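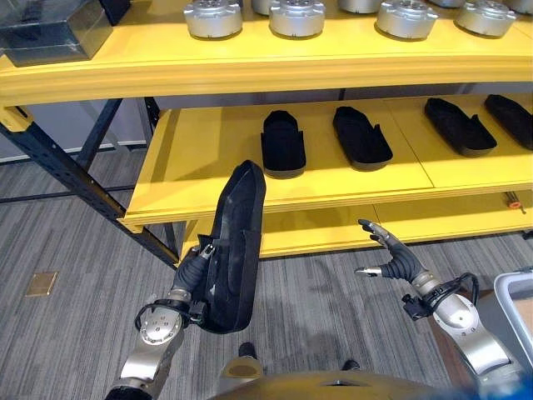

Silver housings on the top shelf, yellow shelving.

Tenants' Meeting, Brouwer Business Park
September 29, 2021, upstairs lunchroom

Present: Wilma Aerts (chair), Jelle Leemans, Kobe Desmet, Annelies Van Rooij (minutes)
Regrets: Sem Prins, who sent his notes ahead and a very kind tin of cookies

Wilma welcomed everyone and said how good it was to sit at one table again after so many months of phone calls. The March minutes were read and approved, with one fix: the broken gate was the east one, and Kobe has been getting calls about the west one ever since. Sorry, Kobe!

1. Shuttle from the station
Jelle had spoken with Ciden, the bus company, and came back with a better offer than any of us had hoped for. They would run 4 trips each morning and the same number in the evening, at $792 a week, split among the tenants by headcount. Annelies wondered whether the last evening trip could leave a little later, as her people at Alov often finish after the others, and we talked about that for quite a while (and about the old bus, which several of us still miss). Jelle will ask. All present were in favor of a trial through the winter.

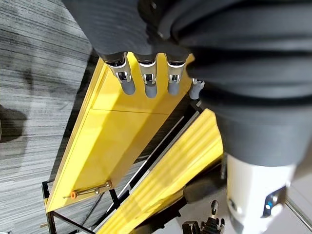
Gray fingers over a yellow panel.

2. Parking
The lot has 166 spaces and on most days they are full before nine. Sem's notes suggest giving the row nearest the door to carpoolers. Wilma liked this very much; Kobe was worried about visitors, who already end up on the grass by the pond. After some friendly back and forth we agreed to try it with half the row and painted signs, and to look at it again next time. Idura will lend us the paint and the stencils, for which many thanks.

3. Fall supper
We had 70 guests at the last one and ran out of soup, so Annelies is asking everyone to sign up properly this time - the sheet is on the lunchroom door. Kobe offered his big pots and his brother's tent. There was a long and happy discussion about whether to have music, and it was left that Jelle will ask his daughter's quartet if they are free.
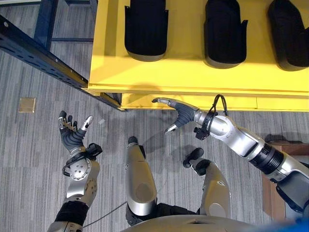
Black padded shapes in a row on the yellow rack.

4. Other business
The heating in the east stairwell is on again, after two visits from the plumber. Please keep the door at the bottom shut.
Wilma asked that whoever borrowed the long ladder bring it back to the bike shed, no questions asked.
Kobe would like the hedge by the loading gate trimmed before the frost. He will call the gardener and send round the price.

Actions
Jelle: later evening trip, quartet
Kobe: gardener, pots, tent
Annelies: supper list
Wilma: carpool signs with Sem

Wilma thanked everyone for coming and the meeting closed at ten past five, though most of us stayed on for Sem's cookies.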